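Print this page | E-mail this release

FERRARO KITCHEN OPENS ITS DOORS FOR FREE SALAD WEDNESDAYS IN MAY

Hi everybody, Rosalba Colombo from Ferraro here. I usually leave these releases to Vittoria Russo, but I begged to write this one because I'm so excited about it! Starting in May we're running free salad evenings in our Sternia kitchen, every Wednesday at 6 p.m., and you're all invited.

The idea is simple – you come in, grab a place at the table and make dinner with whatever we've got that night. No recipes to study, no chef yelling at you. We mailed 500 flyers and already have 47 names on the list, so please don't wait too long.

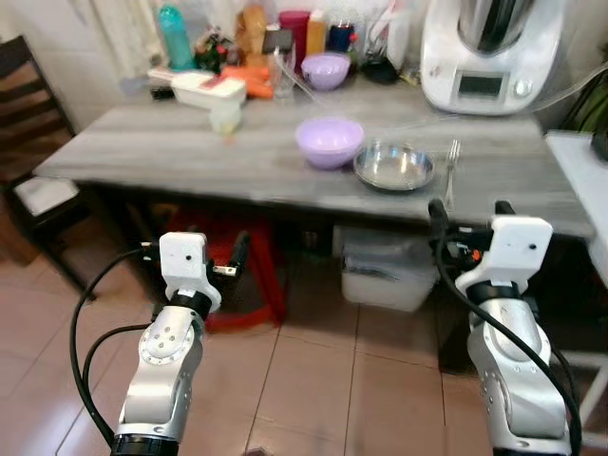

COMMUNITY & FOOD

I'm a carrot person myself (raw, with lemon and way too much salt), so you can bet there will be carrots. The mandoline slicer is my favorite thing on that gray table, and the lavender bowls are a close second. I like a few flowers around when I cook, too, and the red ones make me happy.

Cosimo Orlandini will teach the first evening, all about slicing thin and keeping your fingers. After that it's Cinzia Pellegrini with dressings – she makes one with orange juice that I could drink from a mug.

Bring an apron and a box for leftovers. Kids are welcome with a grown-up. To sign up, call the Ferraro front desk and ask for Vittoria, or just stop in any afternoon and say hello!

Contact: Vittoria Russo, Ferraro press desk | Copyright Ferraro, all rights reserved | Back to top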